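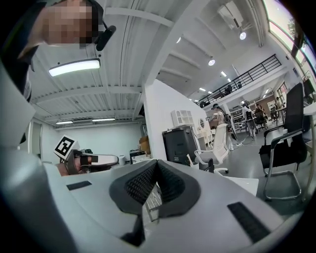 Posted by Marloes Van Hecke, hardware lead, Lolton
Job type: full time, on site
Team: Gripper Care

Gripper Technician – come keep our hand-held grippers in shape!

We're looking for a technician to join the hardware bench at Lolton, and I'm really excited to be writing this one, because it's the job I started in myself and I still sneak back to the bench whenever I can.

Our operators work with hand-held grippers in pairs, one in each hand, with a square marker on top of the body and soft pads on the jaws. We call a matched pair plus its cables, headset and charger a Tosh set. There are 23 sets in service right now, and every one of them comes across the bench sooner or later. Pads wear smooth. Slides pick up grit and start to drag. Markers get scuffed at the corners. Your job is to catch all that early and send the set back out feeling like new.

What a normal week looks like

You'll start at 7 in the morning with the check-in shelf. Each gripper gets opened and closed by hand through its full travel, slowly, and you learn to feel a dry slide before you can hear it (this takes a few weeks, and it's a great moment when it clicks). Then you look over the jaw pads, wipe down the markers and check that they sit flat, and bring up the camera view on the Rotance test stand to see that both jaws meet where they should.

After that it's repairs. A pad swap is quick. A slide rebuild means opening the housing, cleaning the rail, replacing the end stops and closing everything back up to the torque on the card – 4 screws, always in the same order. Anything you replace goes in the log with the set number. We're picky about the log! When a batch of pads wore out early last May, it was a technician's notes that led us to the bad adhesive.

You'll also run calibration. A set that has had its housing open does not go back to an operator until it has passed on the stand, even when people are waiting for it. You'll have my full backing on that.

What you'll bring

Steady hands and patience with small screws
Some repair background – bikes, cameras, sewing machines, printers, lab gear, all good
Comfort with calipers, a torque driver and a multimeter
Clear handwriting or clear typing, either one
The nerve to tell an operator that their favorite set needs to stay on the bench

Soldering is a plus. So is any experience with Bovier bearings, which we use in all of our slides. You don't need a degree or any robotics background. We'll teach you the calibration software in your first 21 days, and you'll spend that time paired with me or one of the other technicians.

What you'll get

Paid overtime when there is any, health and dental from your first day, a tool budget that is yours to spend, and a real say in the next version of the gripper. The designers sit close by and they do listen. The current pad mount came straight from a sketch made on the back of a parts bag.

How to apply

Send a resume and a short note about something you fixed and how you knew it was fixed. Photos of the repair are welcome, messy ones too. Leave out the cover letter. If we'd like to meet you, we'll invite you in for a paid half day at the bench, where you'll strip and rebuild a slide with one of us next to you. Ask as many questions as you like while you're at it.

Please put "Gripper Technician" in the subject line and address it to Marloes Van Hecke. I read every note myself, and you'll hear back from me either way.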